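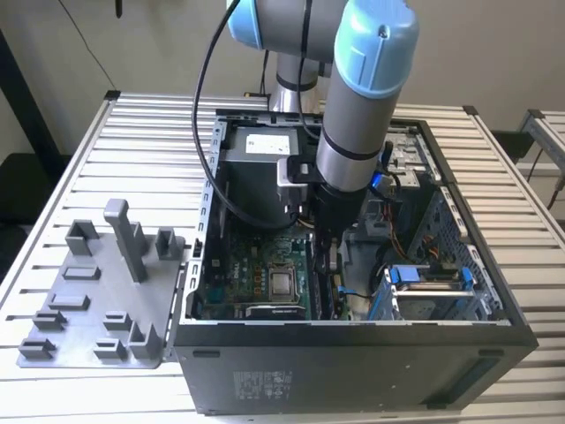 Judite Lobo wrote under my last post that I was too easy on the Lulberg defense, and that any team giving up that many third-and-longs should not get called "improved" by anyone. She also thinks I have the quarterback thing backwards. I went back through my notes this week and she has a point on the first part. I still disagree about the quarterback.

So this is the Lulberg preview again, with some corrections, and then a few words on the rest of the schedule.

The defense first. Lulberg played a soft zone most of last fall and it worked against the teams that couldn't throw. Against Groklow it did not work at all. They lost that one by 37, and the starters for Groklow were sitting on the bench with their helmets off by the middle of the third quarter. I had called that game an outlier. Judite says it was the first time they played somebody with two decent receivers, and looking at the rest of the schedule I can't find another team that had two.

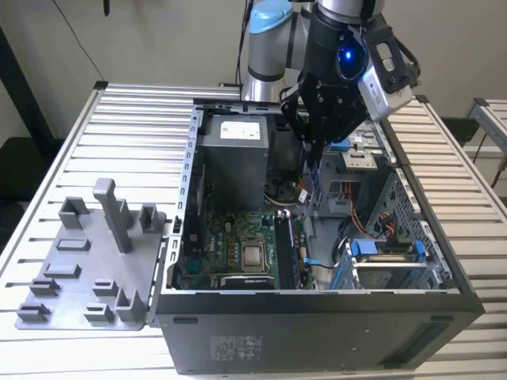
The other problem was tackling. The safeties took bad angles and the linebackers were small. Both starting safeties are back, and the coaches moved one of them down closer to the line in the spring game. He looked fine there. It was a spring game, so I don't put a lot of weight on it, but he made the plays that came to him and he didn't get run over.

They lost five starters on that side of the ball. Three were seniors and two transferred. The biggest loss is at nose tackle, where the backup played very little and the new guy is a freshman who won't be on campus until June.

Now the quarterback. Judite wants the sophomore. I would stay with the senior for at least the first month. He doesn't have a big arm and everybody in the league knows it, but he gets the ball out and he doesn't fumble. The sophomore threw some nice deep balls in the spring game and also threw two straight to the defense. You can win with either one if the line blocks. Last year the line did not block, and that's a bigger worry to me than who takes the snaps.

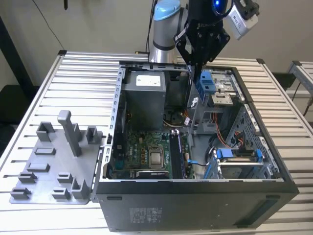 The left side should be better. The tackle who missed most of last season is healthy and was out there for every series I watched. The right side is the same group as before. If they run left a lot early in the year, that's why.

As for the schedule, they open at home against Yaman, who won only a couple of games last year and changed coaches. That should be a win. Then they go on the road to Nultton, a bus ride of over three hours, and they have not played well there in a long time. Groklow comes to us this time, late in the season, and I would guess it's cold and the stands are half full.

I had them finishing fourth. After going through the defense again I'm moving them down to fifth, behind Nultton.

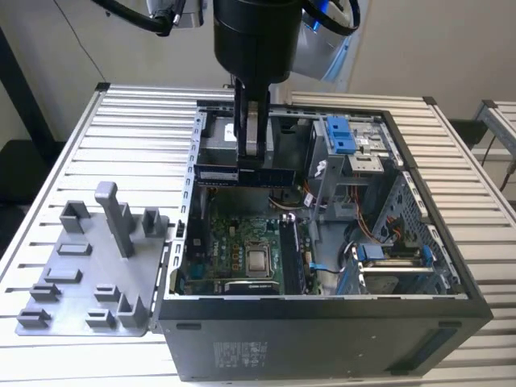
Next up: Yaman

I'll have the Yaman preview up when I can find a full roster. The one on their site still lists last year's seniors. If anybody went to their spring practice, leave a comment and let me know who was playing corner.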